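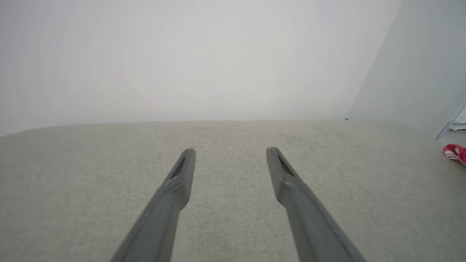 Carpet at the Ung reading room, March.

Progress report to the Grernex Fund, 2021-03-21

The reading room is nearly back in use. We have spent 1695 dollars of the grant, most of it on shelving and the rest on the damp, which had been here longer than any of us and clearly expected to stay.

Cataloging stands at 324 titles. Progress slowed in December, when we found that the previous system sorted local history by the height of the book. We have kept one shelf that way for the regulars.

Evening classes restart with four groups. The Jemex heating contract is signed – the heating itself is following at its own pace. Coats are advised.

Still to do: the door sign, the large-print section and the final quote from Renanix for the window blinds. Their first quote covered nine windows. We have six, and have asked them to look again.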